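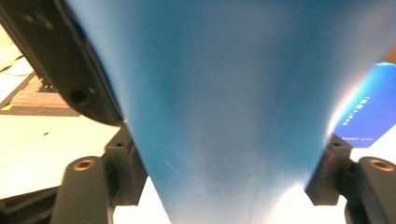 Olevar grip check, wrist camera view. Blue part held between both fingers.

12/24/21. Comparison of the Olevar and Leka hand-held grippers, Pelside bench. Exposure on the Olevar camera was left at the default. Highlights wash out at the narrow end of the part, and the edge is difficult to trace there. Finger preload is set to 3 on both units. The log closed at 291 entries, 13 of them without a timestamp.

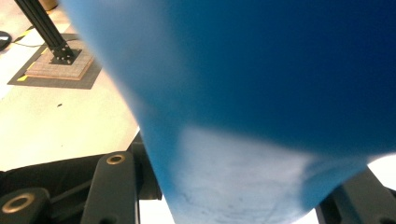
Blue part close to the lens and out of focus. Post and base plate on the table behind.

Focus distance is to be reviewed before the Jetano controller is fitted in February. Leka runs are still to be entered.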